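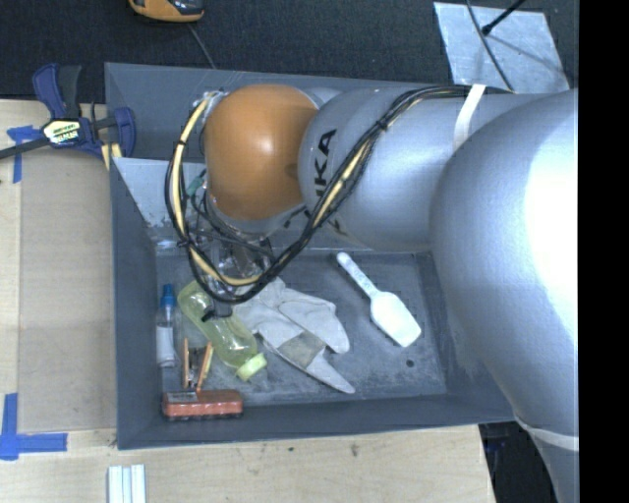

# The half second before the grasp

The most difficult part of picking an object out of a bin is often finished before the arm has moved. For two years the software group at Skov, a small company in Hullonside, has worked on this part. Their planner is called Flelard, and it has one task: to decide which object to take next, and from which side.

Many people think that the camera is the weak point in such a system. At Skov they had this opinion too. In the first version, the perception program tried to give a name and a full outline to every object, and the planner waited until all of this was ready. With a scoop, a glove and a few bottles in one bin, the waiting became long. Transparent plastic gave the most trouble, as the depth image often has holes exactly where the bottle is.

The present version asks for less. It looks for places where two fingers could close, gives each place a score, and sends the best 20 to the motion planner. The names of the objects come later, and sometimes they are not needed at all. A bottle on its side receives a good score across its narrow middle. A work glove is harder, for it has no fixed shape, and a fold which looks firm to the camera may give way when the fingers touch it.

After this comes the question of the walls. The bin is deep, and the arm brings with it a thick bundle of cables, which bends differently in every position. An exact model of the cables was tried and abandoned after seven weeks. Now the planner puts a simple shape around the wrist, a little larger than necessary, and refuses every path where this shape meets the wall. By this rule some good grasps are lost, mostly in the corners. The group accepts it – a lost grasp costs less than a torn cable.

The tool I liked most during my visit was a modest one. It is named Nuduvine, and it records every decision of the planner together with the reasons. When a pick fails, the engineer opens the record and sees the candidates in a list, each with its score and with the rule that removed it. One can change a rule and run the same moment again, without the robot. Before they had it, the engineers changed numbers by feeling and then watched the arm until the evening.

They keep 55 recorded failures as a fixed test, and no change goes into the main program before it has passed through all of them. Some of these cases are old and almost boring: an object lying close against the wall, a label that reflects the lamp. Others are still not solved. Flat objects remain a problem, and so do things which open or turn when they are lifted by one end.

In November the group wants to add a second kind of action, a short push, for objects that cannot be taken from where they lie. The control program can already do the movement. What is missing is a good way to compare a push with a grasp, for the push brings nothing out of the bin and its value is only seen one step later. Two methods are under test at present, and the engineers do not yet agree which one they will keep.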